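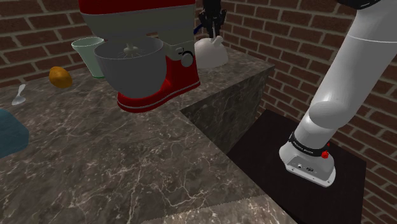
Red mixer, white kettle, gray marble

July 30, 2019

OK, colored pencil thread! I finished the big Drollico coloring book last night, the harbor one, all 57 pages, and I have so many things to say about paper and pencils that I'm just going to put them all in one place.

First, the book. Single-sided pages, perforated, lines a medium gray instead of black. I didn't think I'd care about gray lines and now I'm spoiled. You can color right over them with a dark blue or brown and they pretty much melt into the picture.

The pages go from super simple (three big sailboats, lots of sky) to completely bonkers (a fish market with every single scale drawn on every single fish). The fish market took me most of two weeks. I loved it and I will not be doing it again.

Pencils next. I used a set of 41, an odd number, I know. It was a set of 48 once and the rest have gone wherever pencils go. The light peach and both of the good greens are missing, so there is a LOT of mixed green in this book.

Mixed green is better anyway! Put down a light layer of yellow, go over it with a light blue, then yellow again on top. Small circles, barely any pressure. It looks so much more alive than green out of one pencil.

If you want a shady green for under the trees, add a little red to it. Yes, red. Just a whisper of it. I was so scared the first time and then I did it on every tree in the book.

The pressure thing took me years to get. I used to press hard from the first stroke and the paper would go slick and shiny, and nothing else would stick to it. Now the first three layers are so light you can hardly see them, and the page keeps taking color for ages.

Somebody asked me last time what order I color in. Lightest areas first, then the middle tones, and the darks at the very end. If I do the darks early I drag them into the sky with the side of my hand, every time. (Scrap paper under your hand helps a bunch.)

Skies! I did 23 skies in this book and I think I finally like how I do them. Start at the top with the darkest blue, then move down and lighten up as you go, and leave the last inch above the water almost white. Then a tiny bit of pink on top of the white part. So pretty.

Quick paper talk. The Drollico paper is smooth, with only a little tooth. Great for small details, not so great if you want ten layers. I get five or six before it quits on me.

For the heavy stuff I've been copying pages onto a Kinoshita pad I got at the art supply store in Harnton. It's rougher and a bit creamy, so whites don't look quite white, but wow does it hold color. I did the lighthouse page twice, once on each, and the Kinoshita one has this deep stormy look I could never get in the book.

(The copying is just for me, at home, from a book I own. Please don't pass around scans of other people's line art! The artists put so much work into it.)

Blending. I've tried the clear blender pencil, baby oil on a cotton swab, and plain old white pencil. My ranking: white pencil for skies and skin, blender pencil for anything dark, baby oil for big flat backgrounds if the back of the page is blank. Baby oil does soak through. Put something behind it.

Also let the oil dry overnight before you go back in. I got impatient on the ferry page and made a little gray smear right where the captain's face was. He has a beard now. It suits him!

Sharpening: I switched to a cheap metal hand sharpener and my leads stopped snapping. The electric one was chewing through my softer pencils like crazy. Turn the pencil slowly and stop before you get a needle point, unless you're doing ropes.

There are so many ropes in a harbor book. So, so many ropes. Color the whole rope light tan, then put a tiny dark brown dash on one side of each twist. You can do a whole coil during one TV episode.

Swatch charts, please make one. The paint on the outside of the pencil lies to you. My "sand" is basically orange. I keep a chart tucked inside the front cover with every pencil scribbled light on the left and heavy on the right, and I check it constantly.

I also started a page of two-color mixes and it has gotten a little out of hand. 278 little squares so far. Purple over orange makes the best rusty old anchor color, and I'd never have guessed that without the squares.

For anybody thinking about doing this with other people, the coloring night at the Sketbridge library is so much fun. Bring your own book or use the loose pages they print. Everyone trades pencils, and I got to try a really nice silver that I now want very badly.

Fun thing from that night: four of us colored the same page with the same little cup of pencils, and they looked like four different towns. One was all sunset, one was all fog. Mine had a purple dock. I can't explain the purple dock but I stand by it.

Next up for me is the Drollico gardens book. I already peeked, and there's a greenhouse page with what has to be around 1,000 leaves on it. I'm going to need my green back.

If you've got a favorite pencil for leaves, tell me which one! And if you've finished a page lately, post it in the replies, even if you think it's messy. I want to see your skies.

Oh, and one last bit: write the color names on the back of the page while you work. I forgot to do that on page 12, and I still can't figure out how I made that teal.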